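Owner Newsletter » Ownership Matters » Annual Maintenance Fees

How Your Maintenance Fee Is Set, Billed and Spent

Statements for the coming use year will be posted to owner accounts on Mon 8 October. Owners who have chosen paper billing will receive the same statement by mail. The Stakgate Owner Services office receives more questions on this subject than on any other, and the following information is provided to assist owners in reading their statements.

The annual maintenance fee is separate from the purchase price of your week and from any loan payment you may still be making. It is owed each year for as long as you hold title, whether or not you use your week, rent it out or deposit it for exchange. Owners who purchased on the resale market have the same obligation as those who purchased from the developer.

For the coming year, the fee for a two-bedroom unit at Sotelo is $1,352. The fee for a one-bedroom unit is $892, and the fee for a studio is $576. Every-other-year owners are billed only in their year of use.

Each statement divides the fee into three lines. The operating line covers housekeeping, front desk staff, utilities, insurance and routine repairs. The reserve line is set aside for larger items with a known service life, such as roofs, elevators, furniture and bathroom fixtures. The property tax line is passed through at the amount assessed by the county and may rise or fall independently of the other two.

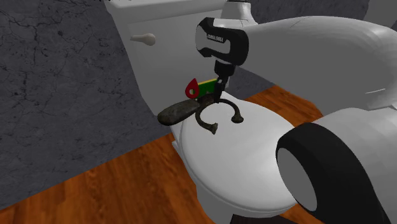
Bathroom fixtures are among the items paid for from the reserve line.

A special assessment is a different charge and is not included in the annual fee. It may be levied only when reserves are not sufficient to meet an unplanned cost, and only after written notice to all owners of record. No special assessment is planned at Sotelo or Rondlow for the coming year.

Payment may be made in full or in installments. Owners who select the installment plan must enroll through the Sivudeo owner portal before the due date printed on the statement. Payments over $1,000 may be made by check or bank transfer only — credit cards are not accepted above that amount.

Accounts that remain unpaid after the due date are subject to a late charge, and reservation privileges are suspended until the balance is cleared. A confirmed reservation may be released to other owners if the account is still past due at the time of check-in. Owners who expect difficulty in paying should contact Owner Services before the due date — a payment arrangement is easier to put in place at that stage than after an account has been referred for collection.

Owners who have sold or transferred a week since July should confirm that the recorded deed has reached this office. Until it has been received and processed, the fee will continue to be billed to the previous owner. Changes of mailing address may be submitted through the portal or in writing, and must include the contract number.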